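# Wamen developer conference: does a waitlisted registration carry over if I change the email on my account?

**jitomden_dev**

I entered the registration draw for the Wamen developer conference in May using my work email. The status page says "Waitlisted" and shows position 1,338. I am leaving that employer and will lose the mailbox before the second round of invitations goes out.

The account settings page lets me change the primary email, but the draw terms say an entry is "tied to the address used at registration." I can't tell if that means the account or the literal address. I don't want to change it and end up with no entry at all.

The session I want is the Dobos SDK lab, and it isn't streamed. Has anyone changed their address after entering?

**kendmont_build**

Just change it, should be fine. I changed mine last year and still got in. Worst case you watch the keynote online like everybody else.

**portcheck**

The answer above is correct for last year, when entries were stored against the account. The draw now runs on a separate system, and the two only sync in one direction. Changing the primary email in account settings does not update the entry.

Do it in this order:

1. Sign in with the old address and open the registration page, not account settings.
2. Add the new address as a secondary contact and confirm it from the link in the message. The link expires after 2 hours.
3. Go back to the registration page and select "Transfer contact." Your waitlist position should stay the same.
4. Only then change the primary email on the account.
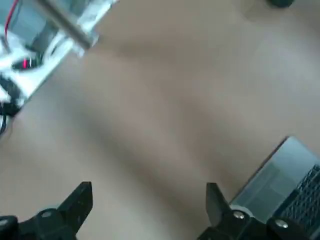

If you do step 4 first, the transfer option is grayed out and you have to open a support ticket. Mine took most of a week to close, and the position was restored by hand.

Two other points. The name on the entry can't be edited at all, so check that it matches your ID before you transfer. If your employer's billing code is attached, remove it as well - the ticket charge is attempted as soon as an invitation is issued, and a declined charge releases the seat.

As for your chances, the venue at Kendmont holds 3,000 and the second round last time was 500 invitations. At 1,338 I would not book a nonrefundable flight. The Dobos lab also has its own sign-up, which opens after badges are assigned, so an invitation does not guarantee you a place in it.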